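I gave up on matching dishes sometime last February, and I'd like to make a case for you doing the same.

We got the good set when we married. Service for six, cream with a thin blue line, from a department store that has since turned into a gym. For years I treated those plates like visiting royalty. They lived in the top cabinet. They came down for Thanksgiving and for the one time my husband's boss came over, and then they went back up, washed by hand and stacked with paper towels in between. Meanwhile we ate our real meals off whatever was in the bottom cabinet, and I apologized for it every time somebody stopped by. "Oh, don't look at the plates!" I must have said that to half of Bokcombe.

Then my friend Ingrid Oyelaran had us over for soup. She'd moved into that narrow house by the bridge and she put down four bowls that had no business being in the same room together. One was green and huge, one was the size of a child's hat, and mine had a chip that I kept turning away from my mouth. She didn't say a word about any of it. She asked if we wanted pepper. I drove home thinking about how restful the whole evening had been, and how I'd never once given a guest that kind of evening, because I was always hopping up to explain something.

So I started thinning things out. I sold the cream set (well, five sixths of it, one dinner plate had a crack) to a very nice man named Primo Bianchini, who was missing pieces from his mother's set and was thrilled to get them. He paid me $30 and tried to give me a jar of pickled peppers on top, and I took the peppers too. I missed those plates for maybe a week.

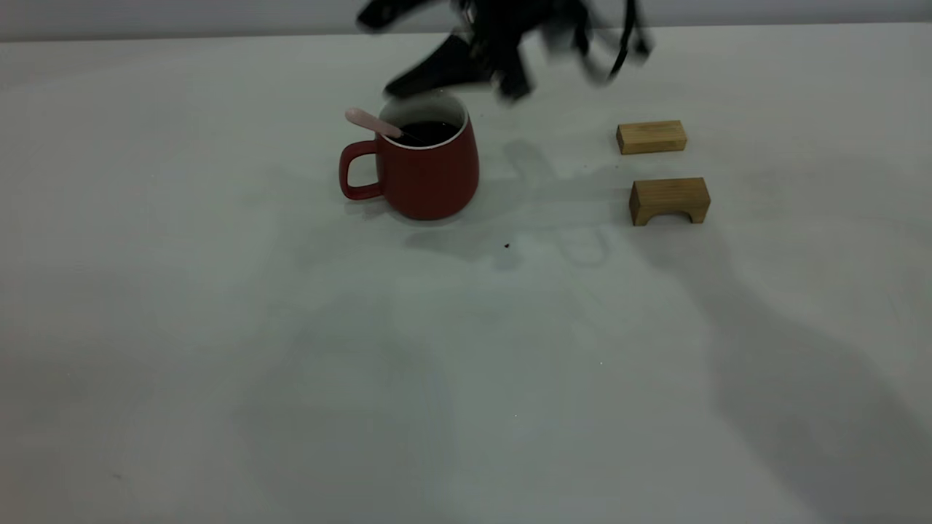 My sister thinks I've lost my mind. Leanne is a matcher, always has been, and her argument is that a set table shows people you went to some trouble for them. I do see it. There's something lovely about walking into her dining room at Christmas with everything lined up and gleaming. But I've noticed she also doesn't have anybody over between one Christmas and the next, and when I ask why, it's that the chairs need redoing, or she's short two salad plates and the pattern's been discontinued. A plain red mug on a white table would do me fine for company, with coffee in it and somebody across from me. I told her that and she said a mug isn't a dinner party. Fair enough. I'd still rather have the mug on a random afternoon than wait for the salad plates.

And the patterns do get discontinued, by the way! I looked into it once for her. There's a replacement place over in Flamton with a catalog you can page through, and the one listing I found in her pattern was a gravy boat. She has a gravy boat. She has never, to my knowledge, made gravy.

I don't want to pretend there's no downside. Mismatched bowls don't stack. Ours lean in the cabinet at an angle that makes my husband nervous, and one of them slid out on him in the spring and took a juice glass with it. The dishwasher is a puzzle every single night. And if you're somebody who gets real peace out of a row of identical cups – I have a cousin like this, she faces the handles the same way – then please keep your cups, I'm not coming for them.

What I'd ask is that you take a look at your top cabinet. If the stuff up there comes down and gets used, wonderful. If it's been waiting for an occasion since before your kids could drive, I think you can either start eating cereal out of it or let it go to somebody like Primo. Both are fine with me. I only wish I'd used mine for cereal for a few years first, because those plates really were pretty.

Anyway, Ingrid is coming on Saturday's leftovers night, as we call it, whichever night it lands on this week. She's getting the leaning bowl.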